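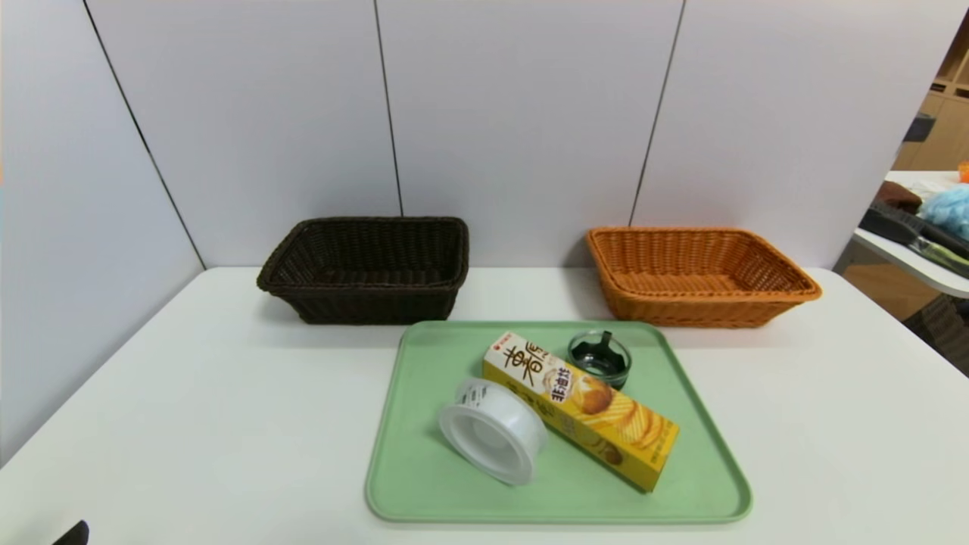
Potato chips, clear tape and a small glass dish on the sorting tray at Welldale.

Every gripper maker has a demo reel, and every reel looks great. So when Welldale agreed to try the Imetti and Oshima fingers on the same pair of arms, I asked for things people might have in a kitchen drawer, and no foam cubes.

The job sounds dull. Take an item off the tray, put it in a basket, go again. Imetti's brochure promises 4,000 cycles between finger changes. I sat through 59, and I have doubts.
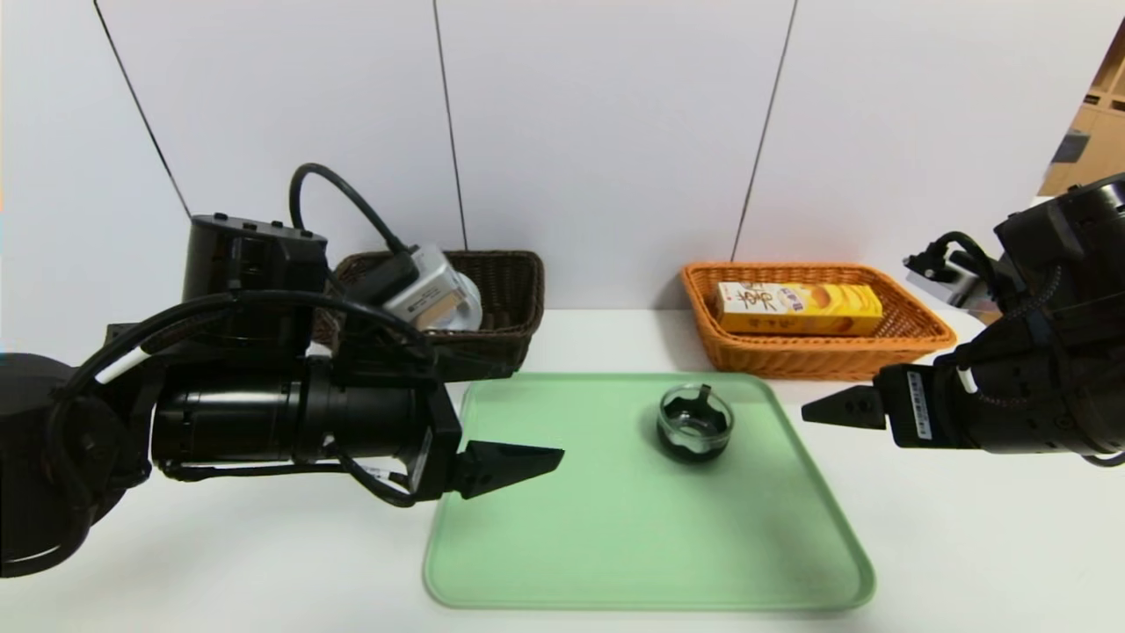

Boxes were easy for both sets. Cardboard gives a little, and a flat side forgives a sloppy approach. Glass is where the sales talk thins out. The Oshima tips managed it in 10 tries out of 10 with an operator steering, then got timid once the Woltum controller took over and spent 70 seconds creeping up on one small dish.

Is that the finger's fault or the software's? Both companies had an answer, and each blamed the other.

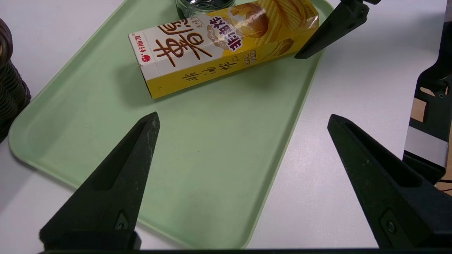

The wrist cameras helped more than I expected, mostly in the last inch before contact. They add cable, though, and cable snags. I would want to see a month of that before paying for it. Welldale plans to run the Oshima set again with a newer controller. I'll keep my wallet shut until then.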